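Nukow support: mobile games
Ticket subject: Clirkimlow freezes on loading screen after update
Status: Closed
Platform: Android
Category: Crashes and freezing

Reported problem

Player says Clirkimlow stopped loading after the December update. The logo comes up, the bar fills to the end and the game stays there. The music keeps playing. Pressing the back button does nothing and the app has to be closed from the recent apps list. Other games on the same phone run normally, including Retamal, which uses the same Nukow account.

Player is worried about losing a saved campaign and 3,000 coins bought shortly before the update. Has not reinstalled.

First reply from support

Please don't uninstall the game yet. Coins are held on the account, but campaign progress is only copied to the account when you finish a chapter, so anything since then may exist on the phone alone.

Try these in order and tell us where it changes:

1. Close the game fully and restart the phone.
2. Go to Settings, Apps, Clirkimlow, Storage and tap Clear cache. Do not tap Clear data.
3. Check that the phone has free space. The update unpacks its maps the first time it runs and will stall if it can't write them.
4. Switch off any battery saver and open the game on wi-fi.

Player's answer

Restarted, no change. Cleared the cache, and now the bar stops halfway. Plenty of free space. Battery saver was off already. Tried wi-fi and mobile data, same on both. Also tried with the controller switched off, no difference.

Second reply from support

The bar stopping halfway points to the map pack. The cache held an old list of files, and with that gone the game is asking for the new ones and not getting them. Are you using an ad blocker or a private DNS setting? Look under Settings, Network, Private DNS. If a provider name is entered there, set it to Automatic and try again.

Player's answer

Private DNS was set to Nerkeo. Changed it to Automatic and the bar moved after a few seconds. The game downloaded something and then opened at the main menu. Campaign is there, coins are there. With Nerkeo back on, it still opens. 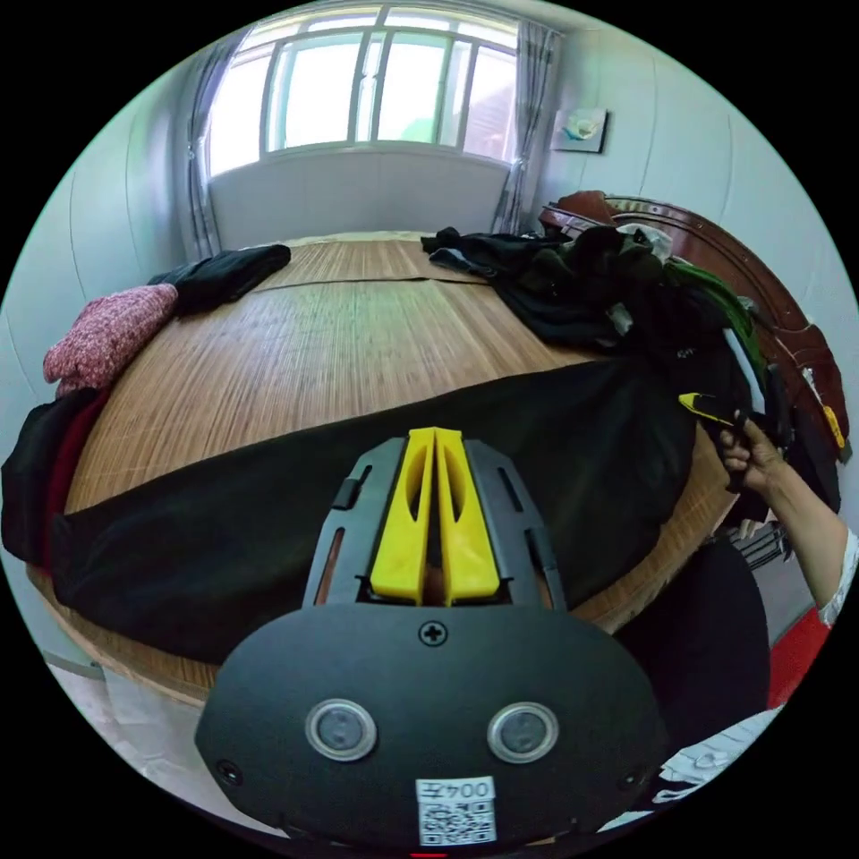
Cause

The new map pack is served from a different address to the old one, and the filter list used by the player's DNS provider blocked it. Once the maps are on the phone the game doesn't need that address until the next update.

Notes for other agents

Ask about private DNS before suggesting a reinstall. Two more tickets with the same halfway stop have been linked to this one. The missing error message on the loading screen has been passed to the Clirkimlow team as a separate bug.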